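Voturora hand-held gripper - demonstration visits at Drerkgate

If you have been wondering whether the Voturora would suit your own work, the kindest advice we can give is to come and have a go with it before you spend any money. We run demonstration visits at our Drerkgate rooms all through the year, and the next open day is on November 30, 2018. The kettle will be on from the start, so do come early if you have a long drive.

The Voturora is a two-fingered gripper that you carry in your own hand. You show it a job by doing the job, and the camera on the tool records what the fingers see as you go along. Those recordings are then used to teach a robot arm fitted with the same pair of fingers. It sounds a bit grand written down like that, but most visitors are happily picking things up within a few minutes - and the ones who tell us they are hopeless with gadgets are often the quickest!

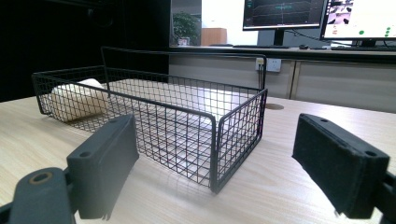

The Voturora at work on a wire mesh basket, fingers set wide.

We like to use everyday things on the table, because they are what people ask us about. Baskets are a favourite, since you have to decide whether to go for the rim, the side or the handle, and everyone seems to have a different opinion. Please bring something from your own workplace too, as long as it will sit on a table and you don't mind it being handled by strangers.

Each session has 4 places and we run 6 sessions on an open day, so it is well worth booking ahead. If you can't get to Drerkgate, our friends at Kapoor in Bistenstead keep a Voturora for visitors and will gladly show you round it by arrangement.

The gripper costs £595, with a carry case, a spare set of finger pads and 18 months' cover. Visits are free and there is no need to buy anything on the day. Have a think, go home and ring us when you're ready.

Contact us | © 2018 Voturora, Drerkgate | Back to top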